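Open day at Starnumell

I'd been meaning to get out to the Starnumell open day for years, and on Thursday, November 12, 2020 I finally made it. Flemero, who make bottles and cups for lunchboxes and camping trips, had the big hall upstairs, and I spent most of my afternoon there. Percy Lozano was showing people around and he clearly loves his job (he talked for 14 minutes about screw threads and I was happy to listen!).

The drinkware room

My favorite stop was the table with the white curtain behind it. Just a bottle and a tumbler, and I stood there far longer than I meant to. I'm a sucker for plain things - no stripes, no cartoon foxes, just a nice cream bottle with a shiny steel neck and a pink cup to go with it. Percy says the bottle is item 228 in their catalog, and the pink is the color people write in about most.

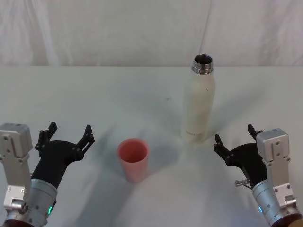
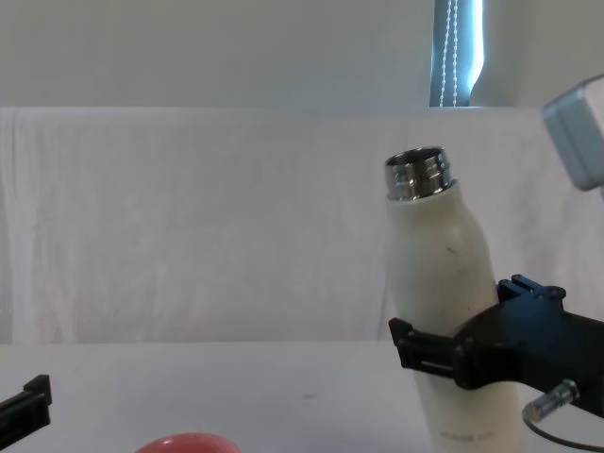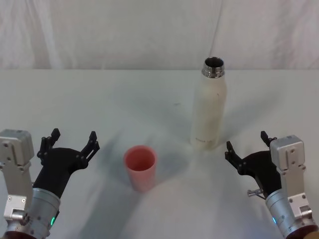
The off-white bottle has its cap off in all three, so you get a good look at the steel threads.

Lunch and the shop

The café was run by Cherkaoui and I had a lentil soup that I'm still thinking about. Get there before noon if you can, the line was down the stairs by the time I left. Then the shop, where I bought a green mug for my sister and a bottle brush I didn't need. Parking is free behind the Clokari building, but the gate is easy to miss, so look for number 91. They're doing a smaller evening in December and I've already put my name down.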